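Hand gripper inspection after dropped-item fault
Site: Flollitz
Unit: Skiltik pair, left and right
Inspected by: Hinata Chiba
Checked by: Misaki Minami
Date: April 15, 2026

Reason for inspection: right unit let go of a fruit partway through a transfer. Trigger was still squeezed. No injury, one bruised orange. Unit tagged out until the checks below were finished.

1. Body and arms, cracks or sharp edges – OK
2. Large pivot pins seated – OK
3. Small tip pins seated – Left OK. Right had play in one pin. Replaced.
4. Fingertip pads, wear and grip – Right pads had a greasy film. Cleaned, not replaced.
5. Linkage pinch points – OK, but the warning label is missing on both units. Comment: ordered from Oshima.
6. Trigger return – Slow on right. Passed after cleaning.
7. Cable strain relief – OK
8. Repeat test, 30 pick-ups per unit – Left 30, right 30. No drops.

Fruit should be held at the widest part, with a pad on each side. The operator's free hand stays clear of the linkage until the fingers are fully open.
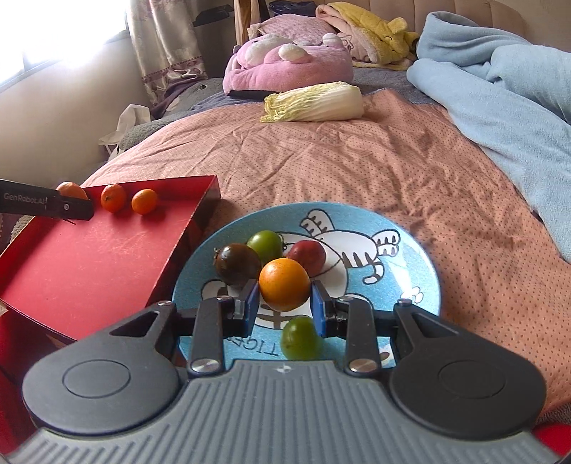
Orange held between the blue pads, over the plate.

Comments: the loose pin is the likely cause, though the film on the pads would not have helped. The same pin was noted as slightly loose in December and left alone. It should have been tagged then.

Follow-up: recheck both tip pins after 200 cycles. Wipe pads before each session. H. Chiba to add both items to the Cluline log.

Status: returned to use, M.M.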